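# Progress report, October: tableware for the day centre

Prepared by Amparo Miranda for Trinidad Benítez, Casado fund
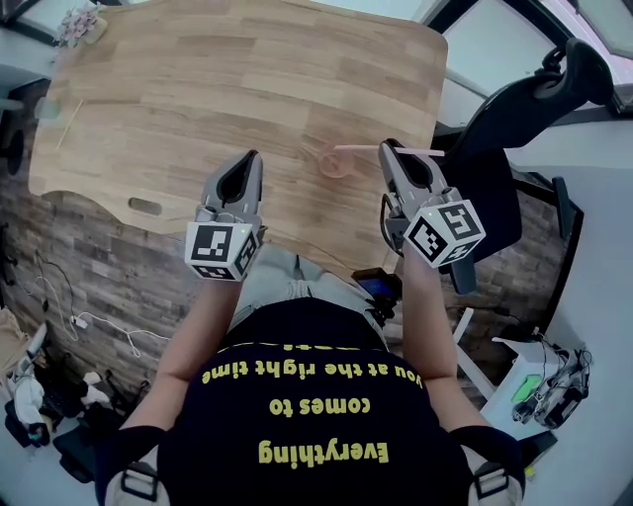
**Are small clear cups and long straws suitable for the afternoon drinks?**

They are suitable for most of our visitors, provided that the cup is filled only to the half and stands on a flat part of the desk.

The work of this month was to choose the cups and straws for the drinks hour at 4 in the afternoon. We tried two models from Brikorik. The first was too light, and some visitors did not like the feeling of the rim. The second we will keep. Remedios Marín has ordered 200 straws of the long type, and they have already arrived.

The desks with the curved front edge are now in use in both rooms. Visitors can sit closer, and their arms rest better on the surface. Begoñe Sotomayor asked for one more desk of the same height, for the room near the garden.

**Money.** From the 4,000 euros of the grant we have spent a little more than half, mostly on desks. The invoice of Tedavik is still pending.

**Next month**

- cups with a heavier base, to compare
- a short guide for the 22 families
- second visit of Begoñe Sarmiento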